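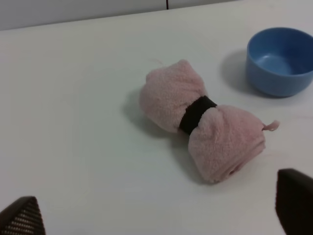
Housewarming gift

A housewarming gift is an object given to a person or household shortly after a move, usually at a party held before the boxes are unpacked. It belongs to the larger family of household gifts, along with the wedding present and the hostess gift, from which it differs mainly in price. Common choices include towels, candles, plates, bread, salt, houseplants and bottles of wine that the guest would have liked to drink at home.

Origins

The word "housewarming" once meant what it said. A new house was cold, and guests brought firewood or helped light fires in the rooms. Central heating removed the need for the wood but left the guests. By the time most homes could warm themselves, the custom of arriving with something in hand was well established, and the something was free to become decorative.

Bread and salt are given in many parts of Europe and in Jewish households, where they stand for the hope that the home will never lack food or flavor. Rice is given in some places and a new broom in others. Bringing an old broom along from the previous house is widely held to be bad luck, a belief that has done no harm to people who sell brooms.

Types

Writers on the subject tend to sort housewarming gifts by how long they last. Pushpa Ahuja, in her short book The Second Corkscrew, divides them into the eaten, the used and the stored. The eaten category covers food and drink. The used category covers dishes, linens and tools. The stored category covers everything else, together with most of the used category after the first year.

Linens and tableware are the traditional safe choice. They are easy to carry, they come in colors, and it is hard to claim that a household has no use for them. Their weakness is that every other guest has reasoned the same way. The Plindale survey of new residents asked 100 households what they had been given on moving in, and the answers ran heavily to hand towels. One apartment on Skarkusgate reported 12 cheese boards and no knife.

Plants form a class of their own, being the only common gift that can die and be noticed. Guests who give a plant will look for it on later visits, sometimes for years. Ahuja advises recipients to buy a replacement of the same kind and to say that it has done well. 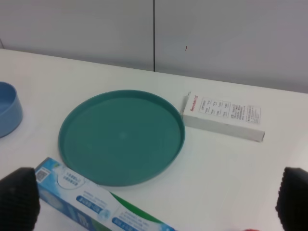
Regifting

Regifting is the passing on of a present to somebody new. It is common, widely disapproved of, and the reason that some serving dishes have lived in more houses than their owners. The usual rules are that the item must be unused, that the original card must be removed, and that the giver and the new recipient should not know each other. The third rule is the one most often broken, especially in small towns.

The best-known case in the literature is the Lecomte fondue set, described by Akash Tomar in an essay on village manners. It was given at four housewarmings in a row and came back at the last of them to the woman who had bought it. She is said to have thanked her guest and put it on a shelf. Geeta Kashyap has questioned the story on the grounds that there were two fondue sets, and the matter has been argued at greater length than it deserves.

Etiquette

Opinions differ on whether a gift should be opened in front of the guests. Older manuals favor opening it at once, with thanks. Newer ones suggest waiting, partly to spare those who came with nothing – a group that includes most of the people who helped carry the sofa.

A registry for housewarmings, on the model of the wedding registry, has been tried by several stores. The Wulluretti department store offered one for a single spring and closed it in April. Critics felt that moving to a new address was not enough of an achievement.

See also

Hostess gift
Moving day
Potluck
White elephant sale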